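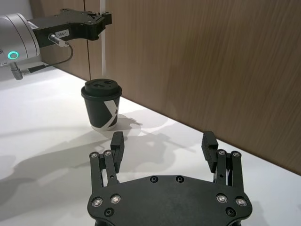 Most things you own are held together by something small that you have never looked at properly. Chapter 9 is all about that something: screws, pins, rivets, clips, glue, and the joints they make. I've been fond of the subject since I was an apprentice, and I'd like you to be fond of it too, or at least to stop calling every threaded object in the workshop a bolt. Start by sorting fixings by what they let the parts do afterwards. The button-head screws on the flat black plate in the opening photograph are the kind you'd choose to hold a part still, while the pins joining the bars further up leave those bars free to turn. Fixed joint, moving joint. Nearly everything in the next thirty pages hangs on telling those two apart, and you can practise on whatever is nearest to you (a pair of scissors will do nicely, or the lid of a pedal bin).

9.1 Why we start with taking things apart

My first job was at Prollance, a firm that mended sewing machines and small kitchen goods, and I was put on a bench beside Pichit Siriwan. He gave me a hand mincer and a muffin tin and told me to come back when the mincer was in the tin. I thought it was a joke! It took me all morning. One screw came out so easily that I lost it under the bench, and another had been painted over so many times that I chewed up its head before it moved at all. By lunch I knew more about fixings than I'd picked up in 3 terms at college, and most of what I knew was that I'd been using the wrong size of screwdriver all my life.

So that is how we'll go about it. Before you read any theory, find something broken and worthless and take it to bits. Unplug it first, please, and leave alone anything with a mains lead unless your teacher has checked it. Old toys are good. So are umbrellas, staplers and bicycle bells.

As you go, make a note of:
the type of head on each screw
whether the joint was fixed or moving
any fixing you couldn't undo without breaking it
anything left over when you put it back together

That last one gets everybody. My own record is a Dolska table fan that went back together and ran perfectly well with four washers still sitting in the saucer.

9.2 Words you'll need

A screw cuts or follows a thread in the part itself. A bolt passes through and is gripped by a nut. People argue about this, and the catalogues don't help — the Chauvin trade list I still keep by the phone has 3088 entries and calls some of them both things on the same page. Use the words as I've given them here and you'll be understood in any workshop I've been in.

A pin is a plain rod with no thread. It may be pressed in tight to stop two parts from sliding, or left loose enough for one of them to swing. When it's there for swinging we call it a pivot, and we'll come back to pivots in 9.4, where you'll make a folding rule from 33 centimetres of strip wood.

A rivet is a pin with both ends spread so that it can't come out. To remove one you have to drill it, so think hard before you fit it.

Have your muffin tin ready for the first exercise, and write your name on it.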